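4. What people do with the packaging

I said in the introduction that I came to this subject sideways, and this is the part where it shows. I'd planned to study how people in shared offices choose between the recycling bin and the general one. What I got, from the very first interviews in November, was people telling me about boxes. They wanted to talk about the box their headphones came in, the box under the desk, the good box they wouldn't lend to anyone. So I gave in and asked about boxes.

The material for this section comes from 105 diaries kept by office workers in Rindlow and from a shorter round of talks in Escobedo, where Iason Chatzigeorgiou did most of the asking and I did most of the coffee. Each person wrote down what arrived in the post at work, what it was packed in, and where the packing ended up by home time. We didn't ask for reasons. People gave them anyway, often at great length and sometimes up the margins (one diary has a whole paragraph on bubble wrap written sideways — I'm very fond of it).
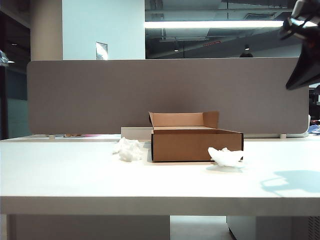
The diaries gave us 242 separate entries for cardboard, and the thing that jumped out straight away was how long a box hangs about before anybody decides anything. Karras calls this "the resting period" in his own notes, and I've pinched the term. A box at rest isn't rubbish and it isn't storage. It sits on the desk or next to it, lid up, and things start to gather in it: receipts, a spare cable, the wrappings from the next parcel. One woman in Rindlow wrote "still there" four times running, then "still there, has my lunch in it".

I should say that we first coded these entries as "kept", and Thodoris Christodoulou talked me out of it over a very long phone call. Keeping, he said, is something you decide to do. Most of our writers hadn't decided a thing. We went back through the lot and split "kept" from "resting", and the pattern by size of office more or less fell apart, which was annoying, as I'd already drawn the chart. What stayed put was the link with the walk to the bins. Where the cardboard bin was down a flight of stairs, boxes rested for longer. Where it stood by the kettle they went quickly, usually mid-morning.

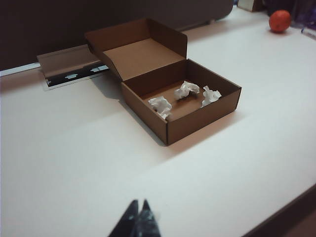 This page was last changed in November.

Paper filling is a different story, and a shorter one. Hardly anyone described crumpled paper as theirs. Boxes were "my box" within a day, but the paper that came in them was "the paper" or "all that paper", even in diaries where the writer had saved it for posting something on. Marius Dobre thinks this is because paper has no obvious front or back, so you can't put your name on it. I think that's a lovely idea and I don't believe a word of it. My own hunch is that filling gets touched once, in a hurry, on the way to the thing you ordered, and never gets looked at properly.

The thin stuff, film and tissue, was harder still to follow. Writers mixed the two up freely, and so did we when we came to type up the pages. In Escobedo there was one local word, used for both, which Iason translated as "crackle" and which I wish English had. We tried a separate code for each, gave up, and lumped them together as light wrap. If you want the split figures, I'm afraid there aren't any.

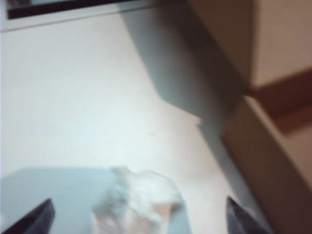
Figure 3. Light wrap on a white tabletop.

Light wrap rested too, only in a different way. It didn't wait to be chosen. It drifted to the edge of things, got pushed behind a screen, and was dropped from the diaries without a closing entry. We counted those as "lost sight of", a code that doesn't exist for cardboard, and I'll come back to it in section 5 when I get to the cleaners' side of all this. They had rather a lot to say, most of it about who gets to call something finished with.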